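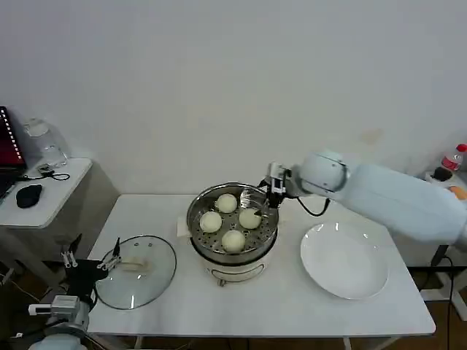
News > Food and Community > Steamed Bread Weekend

PRESS RELEASE
June 20, 2026

Gebru Street Kitchen throws open its doors for a weekend of steamed bread

Every place where people cook seems to have a bread that never goes near an oven, and this July the Gebru Street Kitchen is giving two whole days to them. The Steamed Bread Weekend brings together home cooks, first-timers and a few people who have been steaming dough since they could reach the worktop. We couldn't be more excited!

The idea began over the winter, when Yabsira Ayele brought a big round of Ethiopian steamed bread to a Skirkico supper club evening and found herself sitting next to Kanako Noguchi, who had come with a tray of filled buns. The two spent the rest of the night comparing flours (and proving times, and the best cloth for catching drips). By the time the chairs were being stacked they had a list of breads they wanted to teach, and it has been growing ever since.

Across the weekend there will be 11 workshops, each with places for 30 people. Beginners can start with plain buns, made from flour, yeast, sugar, warm water and a little oil, and move on to twisted rolls or a soft loaf wrapped in leaves. There is a session on fillings, both sweet and savoury, and another on what to do with bread the day after, which mostly means frying it in butter and eating it standing up.

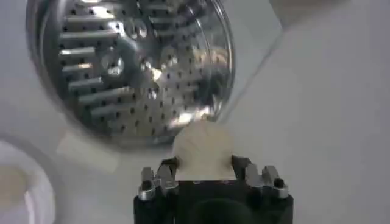 Yabsira's own class runs on both mornings and covers large breads flavoured with black cumin. It's the longest of the sessions, as the dough needs a slow rise, so there will be coffee and plenty of talk in the middle. Bring a lidded box if you'd like to take some home.

Kanako will be teaching pleating on both afternoons. Anyone who has ended up with a bun that opened in the steamer will find this one very useful, and the practice dough can be rolled out and folded again as often as you like.

The trial evening in spring was a joy from start to finish.
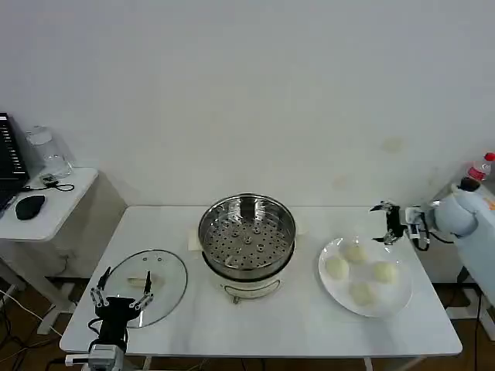
Halvard Tveit, whose first batch that evening came out flat and wrinkled, told us he had been lifting the lid every couple of minutes to look. "I left the second lot alone and let the steam die down before opening it," he said. "They were lovely. I've made them every week since, and my daughter now asks for them in her packed lunch."

There will also be a recipe wall in the Trurkus Room, where visitors can pin up a family recipe in any language. We already have 81 to start it off, sent in by post and email, and some are wonderfully short. One simply reads "flour until it feels right". A booklet of the best-loved ones will be printed by Plalumell Press in the autumn. 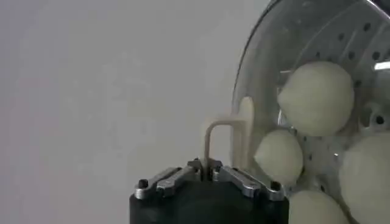 According to Henok Tefera, who we asked for a favourite from the wall, it has to be his aunt's barley and wheat loaf, served with honey while it is still warm. He would like more people to try barley flour at home, and suggests swapping in a small amount at first, with an extra spoonful of water.

Workshops cost £4 each, ingredients included, and the recipe wall is free to visit. Under-12s are welcome with an adult. Please tell us about any allergies when you book; wheat flour will be in use all over the building. The ground floor is step-free, and the kitchen has two lower worktops that can be reserved.

To book a place, arrange a visit or speak to any of the teachers, please get in touch with Yeshi Tsegaye at the kitchen office.

ENDS

Contact: Yeshi Tsegaye, Press Desk | © 2026 Gebru Street Kitchen | Back to top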